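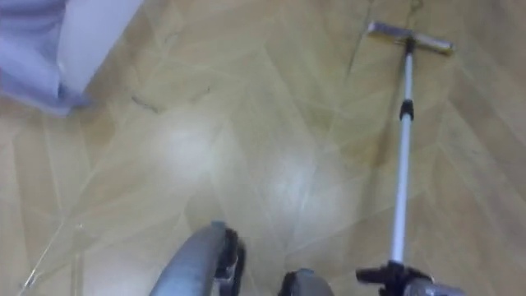
Figura 7.1 Ferramenta de limpeza de cabo longo na garra do robô, sobre o piso em espinha de peixe.

Capítulo 7
Preparar e manter um humanoide para trabalho de chão

Os capítulos anteriores trataram de máquinas aparafusadas a uma base. Quem passou por eles sabe que grande parte da manutenção de um braço fixo consiste em voltar sempre aos mesmos pontos: a flange, o zero dos eixos, a passagem dos cabos. Num humanoide que caminha, esses pontos continuam a existir, mas deixam de estar quietos. O leitor fará bem em desconfiar de qualquer plano de manutenção que tenha sido copiado de uma célula fixa e a que apenas se mudou o cabeçalho.

Fará bem também em desconfiar das promessas. A limpeza de pavimentos aparece com frequência nos folhetos como tarefa simples, própria para demonstrações. Segurar um cabo comprido e empurrar uma cabeça chata sobre madeira parece pouco. Do ponto de vista de quem regula a máquina, é uma alavanca longa presa a um punho que não foi desenhado para isso, com uma carga que muda de direção a cada passada. Wim Peeters, que manteve durante dois anos a máquina que a Kuvel usava para ensaios internos, anotou no seu caderno de oficina: "O robô limpa quando eu já limpei." A frase é injusta, mas convém tê-la à mão quando se lê um relatório de desempenho.

7.1 O que se verifica antes de ligar

A ordem que se propõe aqui é a que Divya Arumugam usava na oficina da Ula, com poucas alterações. Primeiro a suspensão e os cabos, depois as pernas, depois os punhos, e só no fim a ferramenta. Muitos técnicos fazem o contrário, começando pela ferramenta, que é a parte que o cliente vê.

Cabos superiores. O feixe que sai do topo do robô deve acompanhar a marcha sem esticar e sem pousar nos ombros. Percorra à mão o trajeto completo, com a máquina desligada e apoiada, e marque com fita o ponto em que o feixe começa a puxar. A marca fica. Se na semana seguinte o ponto mudou, alguma coisa cedeu na fixação.

Cabos no chão. São a causa de paragem mais banal e a menos registada. Um cabo fino que desce do corpo e arrasta pelo soalho acaba, mais cedo ou mais tarde, debaixo de um pé ou enrolado na cabeça da ferramenta. Há quem defenda que o controlador de equilíbrio absorve bem esse tipo de perturbação. Absorve algumas. Prenda o que puder prender e encurte o resto.
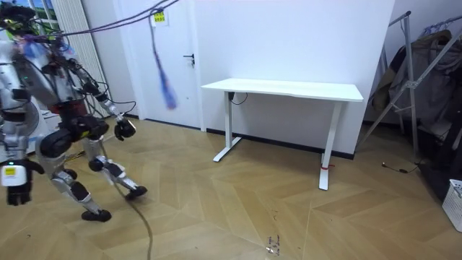
Pernas. Rode cada articulação à mão até ao batente, devagar, e compare o lado esquerdo com o direito. O ouvido serve de pouco numa sala com ventilação ligada; a mão na carcaça serve mais. Folga no joelho confunde-se facilmente com folga na anca, e já vimos trocar um joelho em bom estado por causa de um parafuso de anca mal apertado. Verifique ainda a sola dos pés. Num soalho envernizado, o pó fino altera o atrito o suficiente para invalidar uma calibração de marcha feita de manhã.

Punhos e garras. Feche a garra vazia, depois sobre um tubo de ensaio com o diâmetro do cabo que vai ser usado, e anote a corrente nos dois casos. O valor absoluto interessa pouco. Interessa a diferença, e que ela não cresça de uma inspeção para a outra.

Ferramenta. Os cabos telescópicos merecem uma palavra à parte. O colar de bloqueio é feito para a força de uma pessoa, que corrige sem pensar quando sente o tubo a ceder. O robô não corrige nada que ninguém lhe tenha pedido para medir. Aperte o colar, faça um traço de caneta a atravessar a junta e volte a olhar para ele no fim do turno.

7.2 O registo e os seus defeitos

O registo que Raghavendra Namboodiri mantinha na Kandasamy chegou a 877 entradas. É um documento honesto e, por isso mesmo, pouco confortável: em muitas linhas, a causa indicada é "desconhecida" e a ação é "reiniciado". Os registos em que todas as avarias têm causa identificada devem ser lidos com mais cautela do que este.

Nas páginas seguintes usaremos excertos dele, reorganizados por subsistema. Convém lembrar que o tempo de paragem ali indicado conta apenas até ao rearranque. Nos casos em que a mesma falha voltou antes de passados 25 minutos, Namboodiri abriu uma entrada nova, opção discutível que infla o total e encurta a média. Geetha Thomas propôs agrupar essas entradas. Seguimos a proposta dela no quadro 7.1 e mantivemos a contagem original no quadro 7.2, para que o leitor veja até que ponto a fiabilidade aparente depende de quem preenche a folha.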